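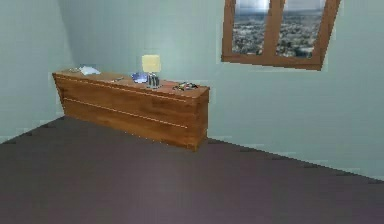
Ticket: Planning question, quantity and licences for tidying-arm order
Opened by: Ingegerd Isaksson, Skaromholm supported housing
Product: Brilitz mobile arm, Kisura simulation seats
Priority: normal
Status: waiting on customer

Ingegerd Isaksson, 09:12
Hello all, and thank you in advance for your patience, as I suspect this is three questions wearing one coat. We are putting together the July budget for the bedroom tidying trial and I need to know how many arms to ask for before I can ask for anything else. The quote we have from Brendan covers 17 rooms with 2 arms shared between them, plus a simulation seat for each of the people who will be setting up the tasks. What I can't work out is whether the arm in the quote is long enough. Our bedrooms nearly all have a long, low dresser against the wall, and residents do love to fill the top of it. I loaded the dresser room in Kisura, which is the nearest match to ours, and the planner gives me "target outside reach" for the things at the far left end, by the corner. The lamp it is perfectly happy with. Do we need the longer arm, or have I set something up wrongly? I'd dearly like to find out now and not after the money has gone!

Brendan Noonan, 09:50
Morning Ingegerd, lovely to hear from you again, and please don't worry about the coat. Could you tell me two things? First, is the base in your setup fixed or mobile? Second, which version of the room are you on? The older one has a dresser with handles on the drawers and a different planner file behind it, and the two get muddled more often than I'd like.

Ingegerd Isaksson, 10:21
No handles that I can see, only the pale lines where the drawers meet, so I imagine that's the newer one. As for the base, the drop-down says "static". I don't remember choosing that, but I don't remember not choosing it either.

Brendan Noonan, 10:34
That will be most of it, I think. With a static base the planner puts the arm in one spot and leaves it there, and that dresser is longer than it looks until you try to work along it. Please change it to "mobile", leave the arm on standard, and run the same targets again. There is any amount of clear floor in front of the dresser in that room, so the base has nothing to bump into. I'm passing this to Alfie as well, as he looks after the planner.

Ingegerd Isaksson, 11:48
Done, and what a difference. The white crumpled item towards the far end is now in reach, and so is the thin grey thing lying nearer the middle. I still get a warning for the small grey object right at the end, close to the wall. It says "approach blocked" this time, where before it said "outside reach". I also get a yellow note on the colourful little heap to the right of the lamp, saying "segmentation low". Is that one a hardware matter? Torunn, who signs the orders here, has asked me whether we ought to add the better camera, and it is not a small sum.

Alfie Tunstall, 13:05
Hi Ingegerd, Alfie here. Taking them in turn:

Approach blocked. The gripper is trying to come in from the side and the wall is in its way. Set the approach to "from above" for that one target. A longer arm would meet the same wall, so I wouldn't spend money on it.

Segmentation low. The planner can't tell where one bit of the heap stops and the next begins. I had a look at the same view and I couldn't swear to what is in there myself – sweets, keys, trinkets, it might be any of them. Please hold off on the camera. You were looking at the low-quality preview, which is soft and blocky, and the note is worked out from that same picture. Switch the render to full and run it again before anyone signs anything.

I would also take the blue item next to the lamp off your list for now. It's tucked partly against the lamp base, and I'd want a proper lift test before promising you the arm can move one without the other.

Ingegerd Isaksson, 14:40
Thank you, Alfie, that was very clear. "From above" has cleared the blocked warning. The full render is still running (our office computer is a dear old thing), so I'll report back on the heap. In the meantime, may I tell Torunn it is the standard arm, 2 of them, mobile bases, and the camera left as a separate line?

Brendan Noonan, 15:02
Yes, please do. I've asked Vilgot to reissue the quote that way, with the camera as an optional line so you can add it later without starting the paperwork afresh. He'll hold the price for 31 days. One thing to raise with Torunn while you have her ear: the mobile bases need a charging point each, and that is electrician's work which isn't in our quote. Softić did the wiring on your last order, so they may be the people to ask.

Ingegerd Isaksson, 15:26
I had completely forgotten the charging points – bless you. I'll ring Softić in the morning and add their figure to the sheet. Please keep this open until the full render has finished.

Status changed by Brendan Noonan, 15:30: waiting on customer (full render result, charging point quote)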